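Cundwood Community Help
Home > Kitchen and household > Wood care

Cutting board has gone dry and fuzzy, what should I put on it?

Posted by Razia Gondal, March 29, 2021

I was given a wooden cutting board in December and have used it most days for fruit and vegetables. The surface has gone pale in the middle and feels rough when it's damp. There is also a faint onion smell that washing up liquid doesn't shift. My neighbour in Villbridge says to rub it with olive oil, but my sister says that goes off. I don't want to spend a fortune. The hardware shop has something called Pritell board oil, but the label doesn't say what is in it. Has anyone used it, or is there something cheaper? Also, can I sand it, or will that ruin it?

2 people found this useful

Wannasri

Your sister is right about olive oil. It stays in the wood, never sets, and after a few months it smells rancid. Use food grade mineral oil from the chemist. It is usually sold as liquid paraffin, and you want the plain one with no flavour or colour added.

You can sand it. Wet the board, let it dry overnight so the fuzz stands up, then go over it lightly with fine paper, along the grain. Wipe off the dust with a barely damp cloth and let it dry again before you oil it.

Put the oil on thickly with an old rag, both faces and all the edges. The end grain drinks the most, so do that twice. Leave it 30 minutes, wipe off what hasn't soaked in and stand the board on its edge. Do the same again the next day. After that, once a month is plenty, or whenever the colour looks washed out.

For the onion smell, scatter coarse salt over the board, rub it in with half a lemon, leave it a few minutes and rinse. Do this before the oiling. It won't do much once the board is sealed.

If the board has a metal handle, dry around the fittings after washing. Water sits in the screw holes and the wood goes black there first. Mine did, and I had to dig out a fair bit of soft timber and fill it.

13 people found this useful

dalecreek

never oiled mine and its fine. just dont put it in the dishwasher

Pellam Road

I've used the Pritell oil. It does the job, but it's thin and I went through the bottle quickly. I couldn't find out what was in it either, so I went back to the chemist stuff.

One thing to add to the first reply. If you have beeswax, melt a little into the warm mineral oil (one part wax to around four parts oil, in a jar standing in hot water). It goes on like shoe polish and the water beads off for longer. Let it sit overnight and buff it in the morning. Don't heat the jar directly on the stove.

I wouldn't use linseed from the paint aisle. The boiled kind often has driers in it and isn't meant for food. Walnut oil does harden, but it takes weeks and you'd have to think about anyone with a nut allergy.

Viewed 2556 times

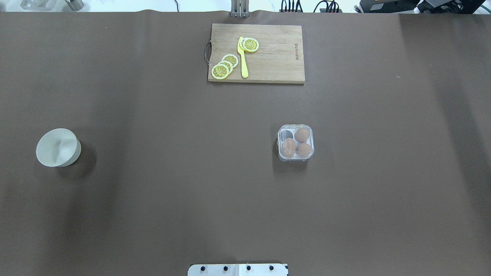

Reading time: 2 min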